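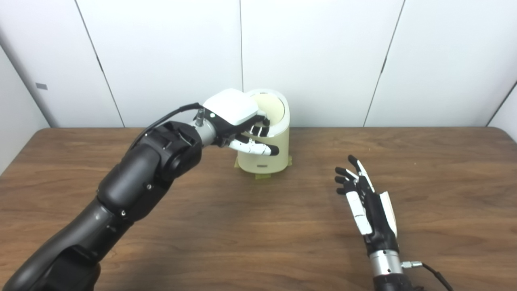
Hina Durrani

My grandmother kept a little lidded bin on her kitchen counter, and I must have opened it ten thousand times as a child without giving it a single thought. You reach over, you do something with a finger, the lid does what lids do, and you go back to peeling your orange. I thought about that bin a good deal on the drive up to Likbridge, where a small team at a lab called Jadireo has spent the better part of two years trying to get a pair of robot hands to be equally thoughtless about it.

The method they've been working on is called Antal, and the idea behind it is simple enough to explain over coffee, which is how it was explained to me (twice, and very patiently, the second time with a sugar packet standing in for the robot). A person operates the arms from a distance and does a job over and over. A learning program studies those runs and tries to do the job itself. So far, so familiar to anyone who follows this field. The Antal team's twist is in what happens when the program goes wrong. In many setups the run is scrapped and everybody starts over. At Jadireo the operator takes hold in the middle of the mistake, works the hand back to a sensible position, and lets go again, and that short rescue is saved and given extra weight the next time the program is trained.

"We used to throw away the most interesting part," one of the researchers told me, and she sounded a bit sore about it still.

The job they picked to test all this on is tossing out trash, using a tabletop can with a lid. It sounds almost silly until you watch a hand try to do it. The finger has to land on a fairly small disc, at a decent angle, and press without skidding. Once the lid is up, it's suddenly in the way of the very fingers that opened it. And the other hand has to be somewhere useful through all of this, or at least somewhere harmless. 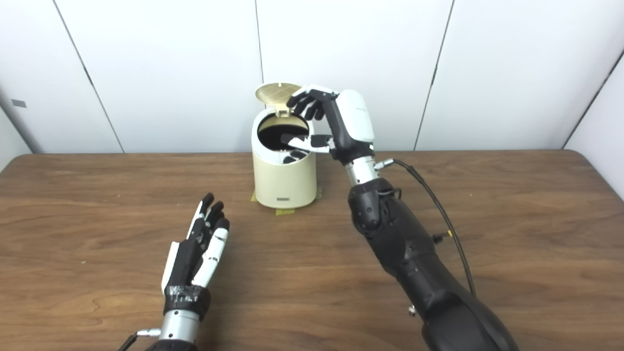

The thumb is where most of the trouble lives, I learned. People tuck their thumbs out of the way without knowing they're doing it, and a program that has only ever seen tidy, successful runs has no idea what to do when a thumb ends up inside the rim while the rest of the fingers are outside. It has never been there before. The rescues teach it the way back, and I'm told you can see the difference in how the hand hesitates: it backs off a little, lifts, and comes in again from higher up. I found this oddly touching, like watching somebody try a stubborn key a second time.

Now for the numbers, which I promised to get right. The team recorded 3,792 runs in all, and 1,956 of them contain at least one rescue, so a bit more than half. That proportion surprised them. They had planned on far fewer, and the operators, who had been hired to be good at the job, were at first rather embarrassed at how often they were stepping in. When the program was trained only on the clean runs, it finished 44 percent of its attempts. The version trained with the rescues did better, and it did better by a wide margin on the attempts that started badly, though the group is still repeating those trials and asked me not to print a figure until they're through. I expect that will be in December.

There are limits, and they were discussed quite cheerfully. A can that is taped down is much kinder than one that slides when you bump it, and most kitchens I know don't tape down their bins! A different lid, with a stiffer push or a hinge in another spot, means more runs and more rescues. A partner group at Detside has begun trying the same method on drawers, and the early word from them is that drawers are worse, mainly on account of the handles.

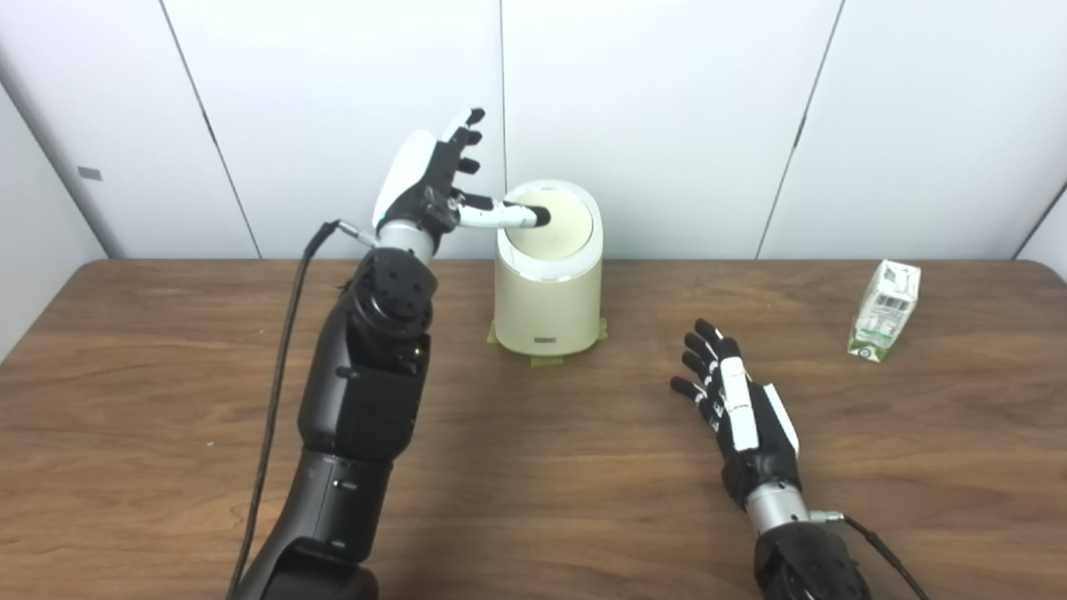
What a Rescue Costs

There's a person at the other end of all this, and it is tiring work. The operators at Jadireo take turns, and they say the clean runs are the restful ones, when they can chat or think about lunch. A rescue asks for full attention in an instant, a little like grabbing the wheel from a student driver. One operator told me she had started noticing her own hands at home, at the sink, with the dishwasher, and that she wished she could stop.

The team would like the program to ask for help before it gets into a fix, so that the person isn't always on watch. They have a rough version that raises a tone when it's unsure of itself. For now it is unsure of itself nearly all the time, and the tone has been turned down very low.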